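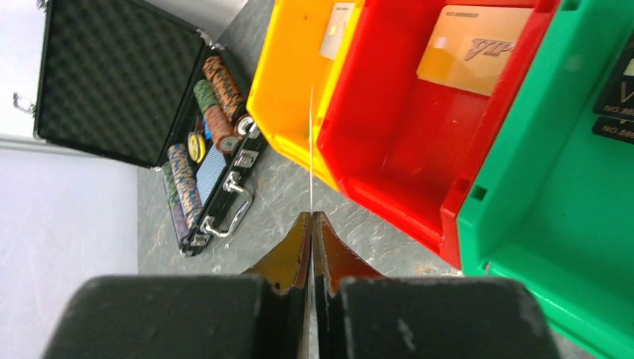

Druvetti sells Waleo as a sorting kit you can set up in 2 days. I'm not convinced. Asnakech Wako gave me the price list, and training is extra. Cards go in the yellow, red and green bins, fine, but who at Etley handles VIP cards all day? Ask the room. Pause.

Their brochure says 71 picks an hour. No word on drops. I asked in May, still waiting.
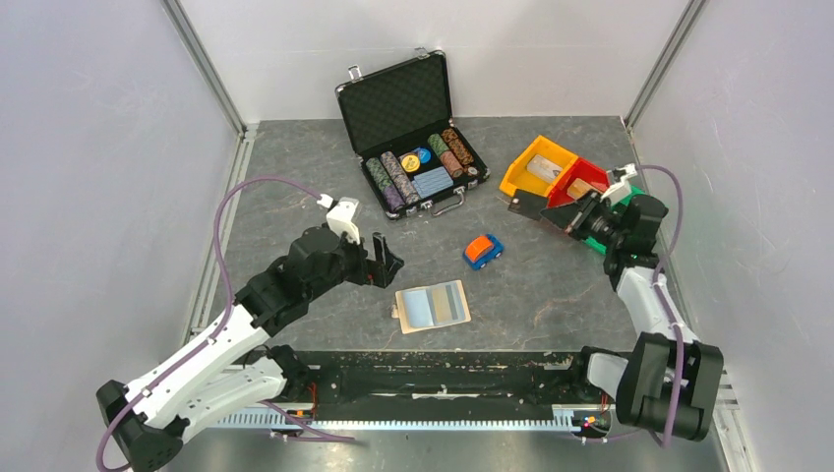

Slide 3: two arms, chip case, three bins.

Say we'd want a trial on our own stock before paying. Skip Miranda if short of time.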